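Section 4. Recording Demonstrations with the Hand-Held Grippers

This section explains how to record demonstrations for the Sernent learning system. Please read it completely one time before you start the first session. The grippers must be already assembled and charged (Section 2), and the recording computer must be already paired with both of them (Section 3). If you have only one gripper, you can follow the same steps, but skip 4.3.

The text was prepared for the team at the Zustthorpe site, and it is used now also by the partners at Ó Conaill. Where the two sites work differently, it is written in a note.

4.1 What you need

— Two hand-held grippers, left and right, each with its marker block mounted
— The recording computer with the Farnero capture program open
— The printed task sheet of the day
— The objects from the task sheet, in their box
— A soft dry cloth, without lint
— The session log (paper or file, both are accepted)

Note: Do not mix gripper parts between two pairs. The calibration file belongs to the pair, and if you change one jaw, the file is not valid anymore.

4.2 Preparing the room

1. Switch on all ceiling lights and leave them on until the session is finished. If there are blinds, put them in one position and do not move them.

2. Clear the work table. Only objects from the task sheet may stay on it.

3. Tell the other people in the room that you will record. They can continue with their work, but they should not walk between you and the table during an episode.

4. Check that no strong light shines directly on a marker block. A white spot on the tag makes the tracking jump, sometimes only for a moment, and you will not notice it until you check the recording.

5. Take off loose bracelets and roll up wide sleeves. A sleeve which is close to the arm is fine.

Caution: The cable of the recording computer must lie along the wall. During recording your eyes are on your hands, and a cable on the floor is easy to forget.

4.3 Matching the two grippers

The program must know where one gripper is in relation to the other. For this it uses the tags on the marker blocks. You do the matching at the beginning of every session, and again after every break in which the grippers were put down.

1. Pick up both grippers. Put the fingers in the positions described in Section 2.4 and close your hands without force.

2. In the capture program, choose Match Pair. The status field becomes yellow.

3. Hold the grippers in front of you at the height of your chest, with the marker blocks turned toward each other.

4. Move the right gripper slowly to the side and back. Then do the same with the left one. One movement should take as long as a calm breath.

5. Turn both wrists a little inward and then outward. Do not turn them so far that a tag disappears from the view of the opposite gripper.

6. Wait until the status field becomes green. If it is still yellow after 60 seconds, choose Cancel and begin again from step 1. 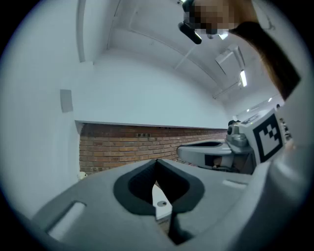
7. Keep the grippers in your hands and start the first episode directly from here. If you must put them down, do it on the foam stand and repeat the matching after.

Note: It is normal that the status field changes shortly to yellow when your arm covers a tag. The program keeps the last good position and corrects it when the tag comes back. If it happens many times in the same episode, you are probably crossing your arms. Try to plan the movement so that the left hand stays on the left side.

Note for Ó Conaill: Your room is smaller, so please do step 4 with shorter movements. The result is the same.

4.4 Recording an episode

An episode is one complete performance of the task, from the start position to the end position. The system learns from the whole path of your hands, also from the parts where you are only reaching for something. Please give the same care to these parts.

1. Place the objects as shown on the task sheet. Small differences between episodes are wanted. Move each object a little every time, and turn it sometimes.

2. Hold both grippers in the start position, open, above the front border of the table.

3. Press the pedal one time. You hear a short high tone. Wait until the tone is finished before you move.

4. Perform the task. Work with a steady speed, somewhat slower than you would do it with bare hands.

5. When you reach an object, stop for a very short moment before you close the jaws. Close them fully on the object and do not squeeze again after.

6. When the task is done, bring both grippers back to the start position and press the pedal again. You hear a low tone.

7. Say "good" or "bad" aloud, or press G or B on the keyboard. The program saves this mark together with the episode.

8. Put the objects back for the next episode. Change their places as in step 1.

Caution: Keep the free fingers away from the space between the jaws. The springs are not strong, but they can pinch the skin.

Caution: Do not touch the lens with the fingers or with the objects. If it happens, stop after the current episode, clean the lens with the cloth and write "lens cleaned" in the log. The episode in which it was touched must be marked as bad.

4.5 When to mark an episode as bad

Many new operators are shy to mark a bad episode, because they think it is a fault of them. It is not a problem at all. A bad episode with the correct mark costs us nothing, but a bad episode with the mark "good" teaches the system a wrong movement.

Mark the episode as bad if:

— You dropped an object and it fell off the table
— You touched an object with the hand or arm and not with the gripper
— You forgot one step of the task, or changed the order
— The warning tone sounded for more than 3 seconds
— You spoke to somebody and stopped moving

Keep the episode as good if you missed the object at the first try, corrected your position and then took it in a natural way. The system needs to see also how a small mistake is repaired. But please do not make such mistakes on purpose, they look different from the real ones.

If you are not sure, mark it as bad and write one line in the log. In the first version of the Sernent set we had 3,089 episodes, and the most work in cleaning it came from the doubtful ones without any remark.

4.6 Breaks and length of session

Record some 10 episodes and then make a short pause. The grippers are light, but the arms are held forward all the time, and after a while the movements become lower and faster without that you feel it. In the recordings this is seen very clearly.

1. At the pause, put both grippers on the foam stand with the marker blocks up.

2. Look at the battery indicators. If one is in the red area, change both batteries, also if the second one seems enough.

3. Open the last episode in the program and look at it at double speed. Check that the object is sharp and that both paths are drawn without gaps.

4. Do the matching again (4.3) before you continue.

Note: If two operators share one session, the change of person must be done at a pause. Enter the new operator code before the matching, otherwise the episodes are saved under the wrong person and it must be corrected by hand.

4.7 Finishing the session

1. Choose End Session. Wait until the program shows the number of saved episodes. Do not close the computer before this.

2. Compare this number with your log. If they are different, write both numbers in the log and leave the files as they are.

3. Start the upload. It can run overnight, but the computer must stay connected to the power.

4. Wipe the rubber parts and the outside of the grippers with the dry cloth. Do not use alcohol on the printed tags, the black color comes off.

5. Remove the batteries and put them in the charger.

6. Put the grippers back in their case, each one in its own place.

4.8 Common problems

Status field stays yellow
Check the tags first for dust or a scratch. Then check that the marker block is pressed down completely. A block which stands a little oblique is the most frequent reason.

The path in the program has jumps
Reduce the direct light, and move slower in the first episode after the matching. If the jumps are only in one gripper, exchange its battery and try again.

One jaw does not close fully
Open it and look if something is caught in the channel. Remove it with the plastic pin from the case, never with a metal tool.

No tone when pressing the pedal
The pedal is not connected, or the sound of the computer is off. You can use the space key until it is repaired, but then another person must press it for you.

If the problem is not in this list, write to Clodagh Mulcahy with the session code and a copy of the log page. Please do not delete any episodes before you get the answer. The calibration of a new pair is described in Section 5.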